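Automation at Work, handout for session 5
Amville evening course, notes updated October 5, 2024

Last time we got as far as the old question of whether a machine takes a job or takes a task, and I promised you something you could hold in your head while we argue about it. So the work we'll follow this week is a small and slightly silly one: an arm that moves chess pieces. I like it because everyone knows what the job is. You look, you choose a piece, you pick it up and you put it down somewhere else. Four steps, and a person does them without noticing there are four.

Before I came to teaching I spent five years at Provine, packing small parts into trays, and when the first arm arrived we all watched the arm. What we should have watched was the tidying. Our shift sheet had a line for packing and no line at all for setting things straight, and within a month that second job had swallowed most of my morning. 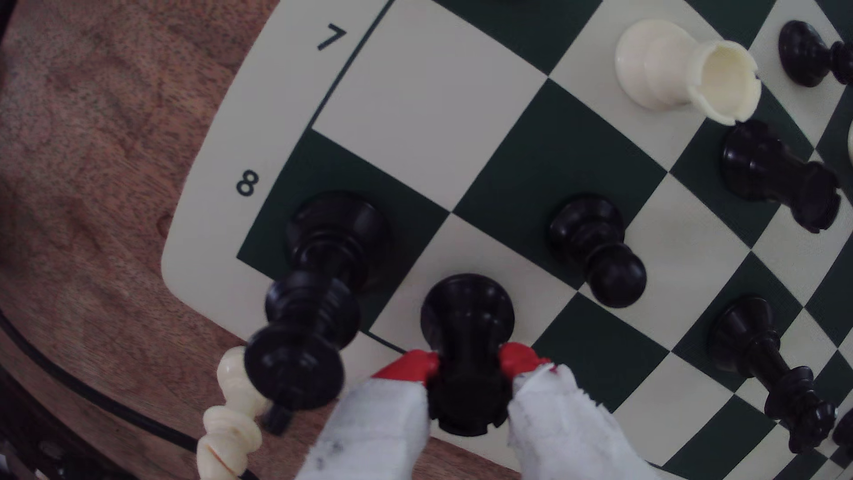 Tidying is a proper task, and I want you to treat it as one when you do your own workplace study. Ask who does it, whether it's on the sheet, and whether they had any say in it. Take the chess board: the arm has one black piece nicely upright between its red fingertips, while the black king lies on its side over the corner by the 8, and there's a rook and a queen tipped over as well. If your figures only record grips, that's a good moment. Somebody still has to stand the king up. At Provine we'd have called that "helping the machine along" and it wouldn't have gone down as work.

Now, the reading. The Lo report is long (235 pages, sorry!) but you only need the chapter on the Ekia warehouse. Ekia put in 28 picking stations in May and kept all the pickers on, which sounds like a happy ending, and in some ways it was. Backs got better. But the pickers had been used to walking and chatting, and afterwards they stood in one spot and fed the thing. Read the interviews before the tables, please - the tables make a lot more sense that way round.
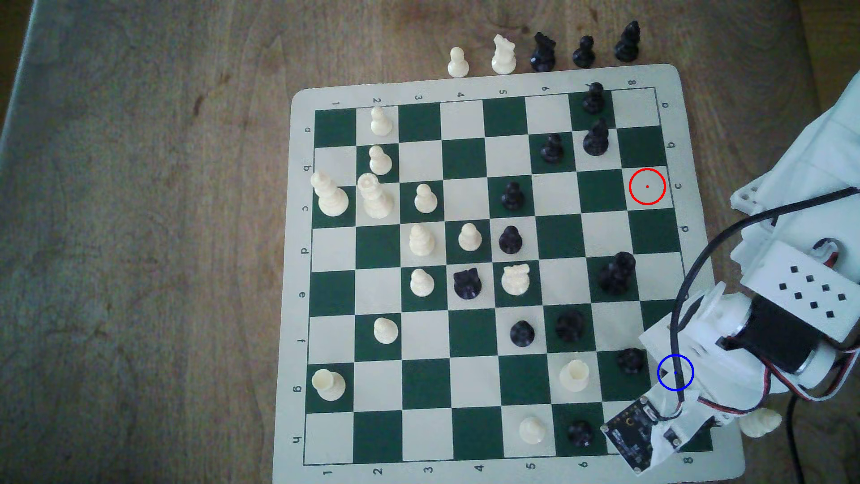
Good layout is the bit people on the floor usually know more about than the engineers do. They know where things get put down, and which corner everyone reaches across. One of the Ekia pickers talks about keeping "a place for what's finished with", and I thought of her when I looked at the chess table, where five captured pieces stand in a line on the wood above the board, clear of the squares. It's such an ordinary habit. When you interview people, ask where they put things when they're done with them, and whether the new machine left any room for it.

I'd also like you to think about how much a machine lets the people near it know. At Provine we had a green lamp and a red lamp and that was our lot. You couldn't tell what it was going for next, so you kept your hands well back and you waited, and waiting all day is surprisingly tiring.

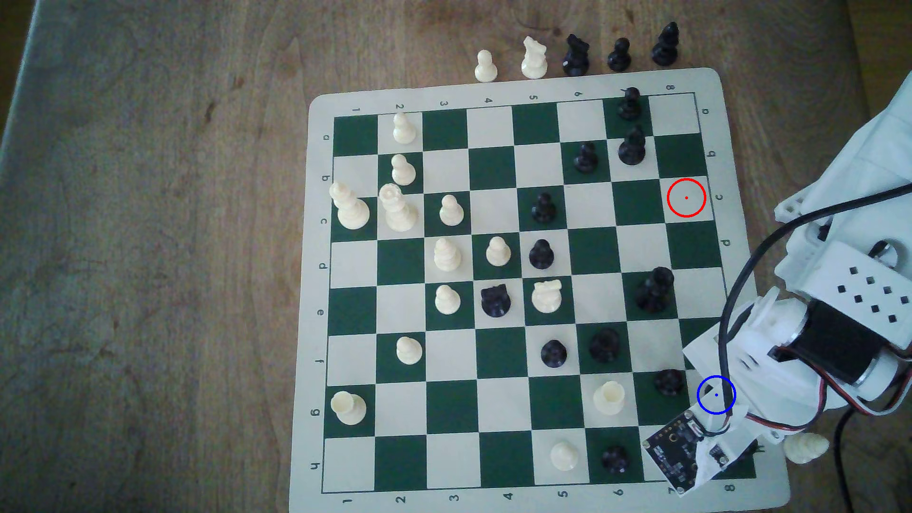
The Ekia stations had a screen that gave the next item, and the pickers were split on it. A few found it calming. Others said it felt like being told what to do by a list, and one turned hers to face the wall. Both reactions belong in your notes, and don't try to decide who was right.

For next session: choose one job you know well, your own if you can, and write down every small step in it, including the ones that seem too daft to mention. Mark the steps a machine could take, then mark the new steps it would make for somebody else. A page is plenty. Bring two copies, as we'll be swapping, and if you've got an old shift sheet or rota lying about at home, bring that too.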